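Namer Table by Woltus

We have carried Woltus tables since the shop opened, and the Namer is the one I keep wanting to take home. It's a plain, pale wood table with nothing fussy about it, and it gets along with just about any chair you own!

The top is 200 cm long, so a family can spread out homework at one end and dinner at the other. Legs bolt on from underneath with the key in the box (allow 25 minutes, less if you have a helper to hold the far end).

Finish choices are Natural, Soaped and Margaritis, a warmer oil that deepens the color a little. Every top has its own grain, so yours will differ from the one you see on this page. If you're picky about grain, call us on a Tuesday when the new stock is unpacked and we'll go through the tops with you.

Grain on the Natural top, fine and straight for the most part:

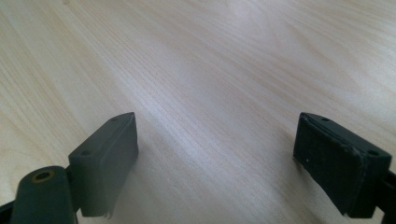
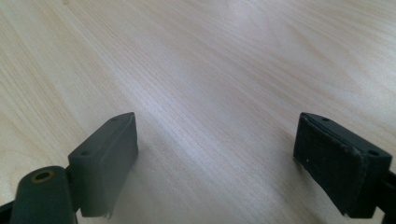 Care is easy. Wipe with a damp cloth, dry it along the grain, and give it a fresh coat of oil every March or whenever it starts to look thirsty. Small scratches come out with fine sandpaper, and we love how these tables look after a few years of real use.

Matching bench: Ultach, 47 cm high, same three finishes. Two fit under the Namer, one on each side.

Delivery in 3 weeks. Legs and top ship in separate boxes.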